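Besside Community Help > Home and Storage > Small things

How do you keep loyalty cards and old bank cards in order?

Posted by Zieliński_K
January 2025

Hello to everybody. I have a problem with cards and I hope that somebody has a good system. In my family we have store cards, library cards, transit cards, gift cards with maybe two dollars left on them, and bank cards. For many years they all lived in one kitchen drawer. When I need one of them I must take out everything.

Since August I use small plastic bins, the kind with the low front which people have in a garage for screws. They stand in a row on the table by the wall. One black one is for cards, the yellow one in the middle is for things I didn't decide about yet. The bins are good for seeing, but the cards lie in them in any direction and the small ones go to the bottom.

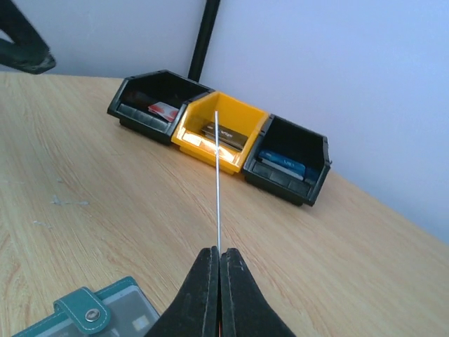 Should I keep cards in open bins if I use them every week?
Open bins are fine for weekly cards, as long as they stay few and you put them standing with the short side up.

I wrote this above from what my sister told me, but I am not sure she is right, because her bins are deeper than mine. I also have a card holder with plastic pages, and I don't know which cards should go there and which should stay in the bins. The holder becomes thick very quickly and then it doesn't want to close. Please tell me how you divide them. I don't want to buy a big cabinet.

3 replies

Leokadia Brzozowska

I had the same trouble and I solved it by dividing the cards by how often I touch them, and not by what kind they are. Before, I made groups such as "bank", "shops", "health", and it looked very correct, but every morning I was searching in four places.

Now I have it so. Cards for every day are in my normal wallet, and there are only five. Cards for some times in the month are in the holder with pages. Cards for almost never (old memberships, hotel keys I kept as a memory) are in a bin with a lid on the shelf.

For the holder I can give some advice from my own mistakes. Put one card in each sleeve. Two cards back to back seem to save space, but the sleeve opens at the seam after some months, and a card with a chip can scratch the other one. Also put all the cards in the same direction, so that when you turn the page you can read the names without turning your head. When the sleeves are frosted or there are many on top of each other, you can't read through them anyway, so the order is important. I keep mine alphabetical. My husband says this is too much, but he also asks me where is the pharmacy card.

If the holder doesn't close, take out all gift cards first. They have a date or a small amount and it is better to spend them.
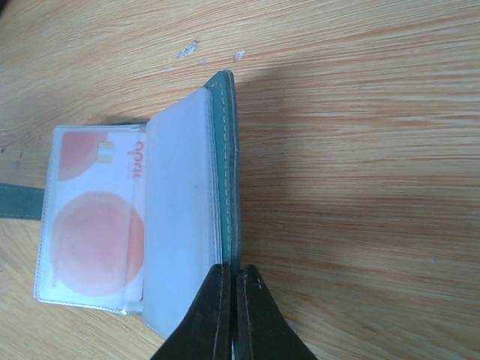 Card holder with the stitched teal cover, one sleeve turned out.

About the bins: cut a piece of thick cardboard to the width of the bin and stand it inside as a divider. Then the cards can't slide down flat. I cut mine from a shoe box and it is still good.

keva_ziltodby

just throw away the ones you dont use. I had 11 and now I have 4

Besside member 288

I agree with Leokadia about one card per sleeve. I would only add that expired bank cards shouldn't stay in a holder or in a bin. Cut them through the chip and through the stripe, and put the pieces in two different trash bags. For the store cards, please check first if the shop has them in its phone app. Many of mine were there already, and I could put the plastic away.

One more thing about the yellow bin. I had a bin for undecided things too and it was always the fullest one. Now I empty it on the first of the month, also when I don't feel like it.

Zieliński_K

Thank you all. I will try the divider this weekend and write back how it goes with the small cards. Leokadia, do you put the library cards in the holder or in the wallet? We go there every second week, so for me it is between the two.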